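Biketti – Le coin linge
Portant droit Vundus et table Prumex, vendus ensemble ou séparément

Accueil > Maison > Entretien du linge > Portants et tables

Il existe deux sortes de foyers : ceux qui plient le linge le jour même, et les clients de Biketti. Le coin linge a été composé pour les seconds. Un portant, une table, quelques cintres, et l'espoir raisonnable que la chaise de la chambre redevienne un jour une chaise.

La table Prumex

Plateau clair, pieds noirs en métal, aucun tiroir. Le tiroir a été envisagé puis abandonné : on y aurait mis des chaussettes seules.
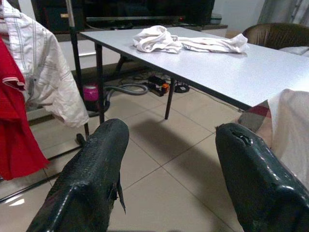

La table Prumex se glisse contre un mur ou au milieu d'une pièce carrelée, selon ce que la pièce tolère. Les pieds sont fins et le dessous reste ouvert, ce que nos clients apprécient diversement. Un tuyau gris annelé et une multiprise noire avec sa fiche orange y trouvent leur place sans que personne ait rien décidé, tandis que le linge blanc se met en boule sur le plateau. Une table de pliage n'a jamais plié quoi que ce soit, autant le savoir avant de commander. Le chant ne craint pas les manches humides – le fer chaud, si. Prévoyez une housse.

Le portant Vundus

Montant vertical noir à section chromée, barre horizontale chromée, embout noir au sommet, barre de base noire au sol. Le montage se fait sans outil, à condition d'avoir gardé le sachet de vis à main, que l'on jette volontiers avec le carton. Nous en renvoyons un par la poste sur demande, une fois. La barre supporte 40 kg répartis. Répartis veut dire pas tous les manteaux du même côté.
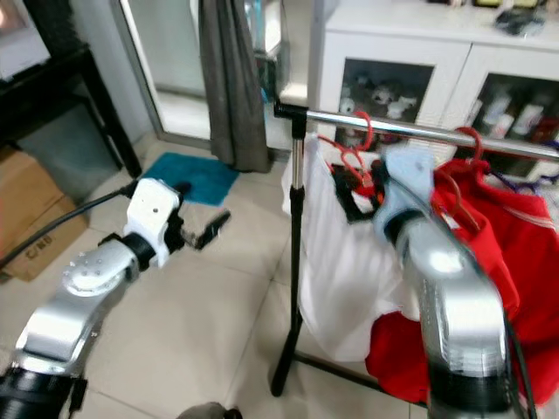 Portant Vundus, barre chromée. Cintres rouges en plastique, cintre violet.

Les vêtements longs descendent près du sol et les très longs finissent sur la barre de base. Si vous possédez surtout des peignoirs, regardez plutôt la version haute, attendue en août.

Les cintres

Plastique, crochet ouvert, vendus par lot de 4. Couleur selon arrivage : notre fournisseur Kongkaew expédie par cartons de 1000 et ne prend pas de commandes sentimentales. Le rouge revient souvent. Un cintre posé sur le tas compte comme du rangement dans certaines familles, et nous n'avons pas vocation à arbitrer.

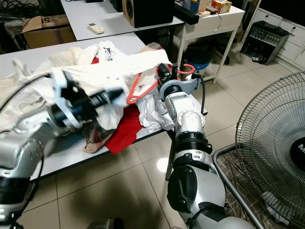

Une cliente nous écrit que la table lui sert surtout à repousser le problème à hauteur de hanche, et que son dos la remercie. Elle regrette l'absence de roulettes sur le portant et demande s'il est possible d'en ajouter. Non, le pied n'est pas percé pour cela. Elle ajoute qu'elle reprendra des cintres, « mais pas les violets ».

Entretien

Chiffon doux, eau savonneuse, pas de poudre à récurer sur le plateau ni sur le chrome. Les traces de doigts sur la barre partent très bien et reviennent de même. Resserrez les pieds de la table après le premier mois, puis quand elle commence à donner son avis.
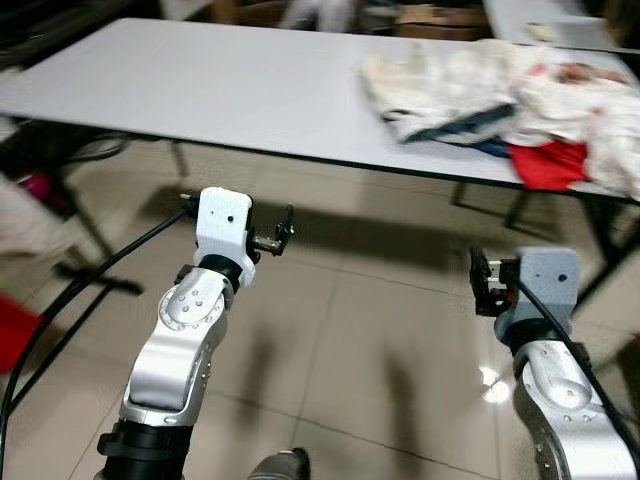

Livraison et retours

Le portant et la table voyagent dans deux colis séparés, qui arrivent rarement ensemble. Retour accepté dans l'emballage d'origine, articles démontés, vis comprises. Les cintres ne sont repris que par lot complet.

Fiche mise à jour le 19/5/19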